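13/03/2021 - Jardine bench, dye notes

Second go at the walnut hull bath, and I have to say I'm much happier with it than I was last time! I kept the pot at 60 degrees for the whole soak (the Trornow thermometer drifts, so I checked it against the old glass one) and gave the wool 5 hours before lifting it out. The brown is lovely - deeper than the Jarnuretti skeins, and a good deal less patchy.

Rinse water ran clear on the seventh change. I do wonder if the tap water is too hard for us, and would like to try rainwater before August comes around and the butt runs dry.

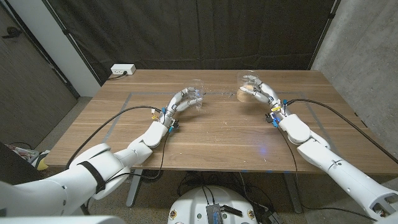 Still to do

- Card a sample for the Driteveo folder
- Weigh the leftover hulls
- Try a pinch of iron in the next pot, a very small one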